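Sorting the bottles, second try

I wrote in July that I wanted to start separating the drink containers at home, and some of you asked me how it went. The first try went badly. I used one big bag for everything and I told myself I would sort it on Saturday mornings, and of course the bag became heavy and sticky and I did not want to touch it. So this is the second try.

In Closthorpe, where I live since 12 years, the city gives us a bin for paper and a bin for the rest. Bottles and cans you must bring yourself to the return point behind the supermarket. The plastic goes in one hole and the metal goes in another hole, and if you mix them the lady at the counter looks at you in a certain way. I know this look well.

My friend Brayan Agudelo has a better system than me, and I copied it without shame. He has two small containers on the table, one for each material, in two colors. You finish your drink and you decide immediately. When they are full, he empties them in the bigger bags that hang on the back of the door. He says the containers must be small on purpose. I did not believe him, because I thought a small container means more work, but with a big one you wait too long and then it smells.

The color is also important, more than I expected. I tried first with two white boxes from Plumora and a label on each one. My nephews never read the labels. With colors they learned in one afternoon. Gray is for plastic, and the yellow one, which is a little green in some lights, is for cans. Now when somebody makes a mistake it is usually me, late in the evening.

A few small rules that I keep on a paper on the fridge:

Empty the can completely before it goes in. Turn it over the sink and wait a moment.
Do not crush the cans. The machine at our return point must read the code on the side, and it refuses the crushed ones.
Caps stay on the bottles. I used to collect them apart in a jar, but the return point asks now to leave them on.
Glass does not go in any of the two. Glass has its own box under the stairs.

Gray and yellow, and the cans:
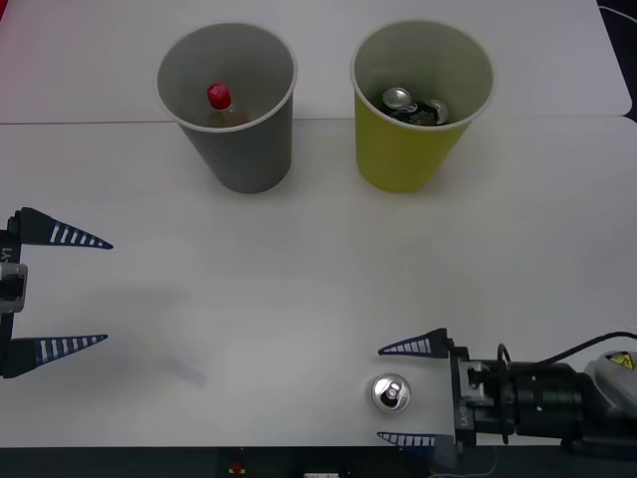
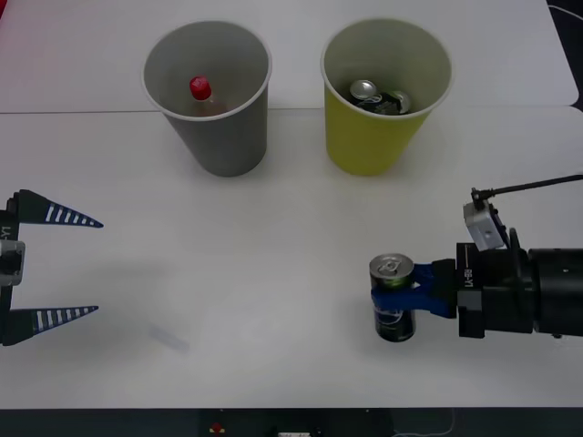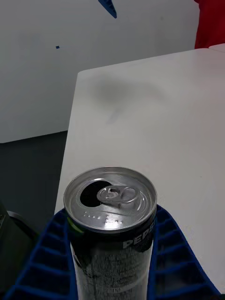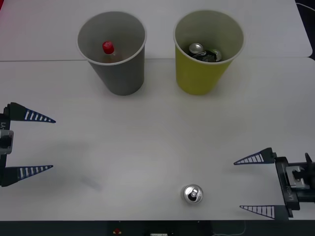 About the crushing I had a long discussion with my sister, who lives in Lozano. There they have to press everything flat, and they even have a tool on the wall for it. So please check the rules of your own place before you copy mine. She sent me a picture of her tool and it looks very satisfying to use, I must say.

Since the beginning of the year I brought back 124 cans, I have all the little receipts in a drawer. It is not a lot of money. I put it in an envelope and maybe it will pay for a bigger hook on the door, because the one from Konano is already bending under the bags.

Next I would like to solve the problem of the milk cartons. They are not plastic and not paper, and at the return point I received 3 different answers about them. If you know how it works in Closthorpe, please write me in the comments.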